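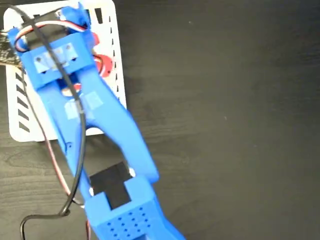 Last changed: May, 4:40 pm

Subject: Re: [closach-guide] Billing order and the recut episodes
From: Henrike Nolte
To: closach-guide list

Joscha Petersen wrote:

> I have been through the cast table for Closach against the Hijazi
> discs and the streaming copies, and the two do not agree. The guide
> has 957 cast entries at present. On the discs, the opening titles of
> the second series put the actor playing Inspector Daul third. On
> streaming she is second in every episode, including those where the
> closing credits still have her third.
>
> There is also the matter of the double-length opener. We list it as
> one episode. Streaming has it as two, with a new set of closing
> credits in the middle and a recap on the second half that was never
> in the original. If we count it as two, every episode number after
> it moves up by one and the production codes stop lining up.
>
> My preference would be to follow streaming throughout. That is what
> new viewers have in front of them, and we get mail about it. If
> there are no objections I will renumber over the weekend.
>
> Joscha

I object to the renumbering, so please hold off until this has been talked through. The billing question can be settled separately and I'll take it first.

The guide's rule, as written in the notes file, is that the cast table records on-screen billing from the earliest available transmission. For series one that means the off-air recordings. For series two we only have complete off-air copies of the first six episodes, and the rest were entered from the discs. I entered most of those myself. The discs were mastered from the broadcast tapes with the ad-break captions removed, and in the six episodes where I can compare the two, the opening titles match card for card. I am therefore comfortable treating the discs as equivalent to transmission for billing.

The streaming copies are a different master. The title sequence was rebuilt for widescreen, with the names reset in a different typeface, and the person doing the rebuild seems to have made one sequence and laid it over the whole series. You can check this in the episode where the Harbourmaster is absent. On the disc his card is missing and the next card is held longer to cover it. On streaming his card is present, although he does not appear and is not in the closing credits. The same goes for the guest card in the finale, which streaming drops altogether.

So the streaming titles are unreliable for presence as well as for order. I would keep the disc order in the main table and put the streaming order in the variant field, which already exists and is almost empty. The format would be:

main: 3
variant: 2 (streaming, opening titles only)

That fits inside the field length and needs no change to the export script.

On why she moved up to second: there was a claim in a fan newsletter that Braka, who managed her at the time, had negotiated it for the third series and that it was applied backwards. I have not seen a source for this and would leave it out. If it goes in at all it belongs on the discussion page with the newsletter issue cited.

Now the opener. It was transmitted in one slot, has one production code, one script title and one set of closing credits. The split was made for overseas sale. The half-hour markets wanted even lengths and Hijazi supplied a two-part version with a recap assembled from part one. Streaming evidently took that version. The recap contains a shot of Daul on the stairs which is a different take from the one in the episode proper, and that deserves an entry in the alternate footage section, where it is currently missing.

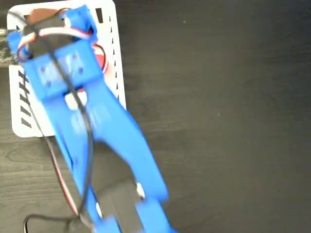 Renumbering would touch every page from episode 2 onward in that series, plus the cast table, plus the location index, plus all the cross-references in the music cue list. The cue list alone holds a little over 1,000 lines and its references are typed in by hand. The last time a series was renumbered, when the unaired pilot was moved into its own section, we were still finding wrong references more than a year later. There are also outside links. The Markelura site pulls our episode numbers directly for its filming locations map and would break without any warning to the people who run it.

What I propose:

Keep the opener as a single episode with its existing number.

Add a line to its page stating that streaming and some overseas prints present it in two parts, with the running time of each part and the point where the split falls. I make the split just after Daul closes the ledger, before the cut to the ferry, but would like a second timing from somebody with the other regional copy.

Add a conversion table to the front page of series two, with our number in the left column and the streaming number in the right. This takes care of the mail, most of which is from viewers one episode out.

Enter the recap's additional closing credits as a variant. They omit the second assistant director and misspell the colourist's surname, and both should be recorded as seen on screen with the usual mark after them.

On the 957 figure, I get a different total if the uncredited extras identified from call sheets are left out. They sit in the same table with a flag in the last column, and your count probably includes them. It does not affect any of the above, but the front page says "credited cast", so either the label or the number has to change. I would change the label.

One more item while the table is open. Character names are inconsistent between "Insp. Daul", "Inspector Daul" and plain "Daul", and sorting treats them as three people. The closing credits use "Inspector Daul" up to the end of series two and "Daul" from then on. I suggest the credited form stays in the display column and a single form goes in the sort column. I can run that on a copy of the file and post the differences here before anything is merged.

Joscha, could you send me your timings for the disc version of the finale? My copy has a fault in the last chapter and I have been relying on the sleeve, which gives a running time to the nearest five minutes.

Henrike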